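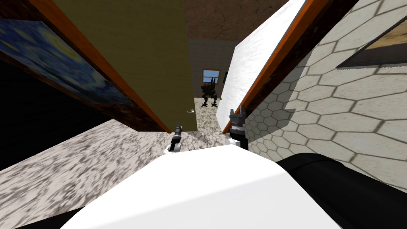
Can a robot get through your door yet? Plascombe says sometimes

I've been promised a robot that does my laundry for as long as I've had laundry, so when Plascombe invited people over to its Firasville office in September to see what its household software can do, I went straight after lunch with a list of chores in my pocket. Dishes, beds, the litter box. We got as far as doors.

And I mean that kindly! Doors are the whole project right now. The company is teaching a two-armed robot to go from one room to the next in a simulated house, and it has been working on that since spring. Everything I saw was on a screen: a white robot body, a gripper on each side, and a pair of tall door panels edged in orange, one olive and one white. The walls have hexagon tiles and there's a painting hanging up that looks an awful lot like The Starry Night, so it's a nicer hallway than mine.

Silvana Marinho runs the door work, and she was refreshingly blunt about it. "People ask me about folding shirts," she told me. "I ask them how it's going to get to the shirts." Her team ran the robot through 53 different doorways over the summer, each with its own handle height, floor and lighting. It now gets through 31 of them on the first try. In 16 more it makes it if you let it back up and have another go. The rest it can't do at all, and most of those have a small handle or a door that swings shut by itself.

I asked what happens when a person leaves a laundry basket in the way. She laughed and said that was next year.
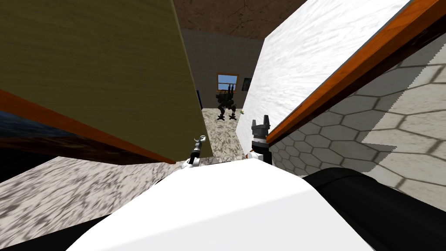 Both grippers up at the gap between the doors, with a dark walking robot in the room beyond. Simulation view: Plascombe

The part I hadn't thought about is how little the robot gets to see once it's close. I sat at the desk for a while looking at the view over its body, and you get a slice of the far room – a bit of floor, a small window with sky in it – and a whole lot of door. I'd want to lean back and look again. The software has to decide which arm does the pulling and which one holds, and Marinho says picking the wrong arm is still its most common mistake.

Nektarios Kontogiannis, who looks after the shop-floor side for Plascombe, has an easier life. His customers have wide openings, flat floors and the same doors every day. A parts warehouse over in Ritside has had one of the company's real machines moving totes between two rooms since the start of the summer, on a single shift, and he says staff there step in 19 times in a typical week, mainly when something has been parked in its path. He'd like that number in single digits before he sells a second one. I liked him for saying so.

Homes are another matter. Plascombe has a test apartment lined up, a two-bedroom place above the Amini bakery, and the plan is to put a real robot in there this winter and let it try the doors for itself. Bathroom door included, and I'm told it sticks. Kontogiannis thinks a machine that can carry a full hamper from the bedroom to the washer, with no help, is three years off. Marinho thinks five. Neither of them would give me a price, and I did ask twice.

So no, I'm not clearing out the hall closet to make room for one. I'm still doing my own hampers. But I did go home and open my own bedroom door very slowly, using two hands, paying attention to what each one was doing, and I have to say there's more to it than I figured. Marinho has promised me a visit to the apartment once the robot moves in, and I'll be bringing the list again.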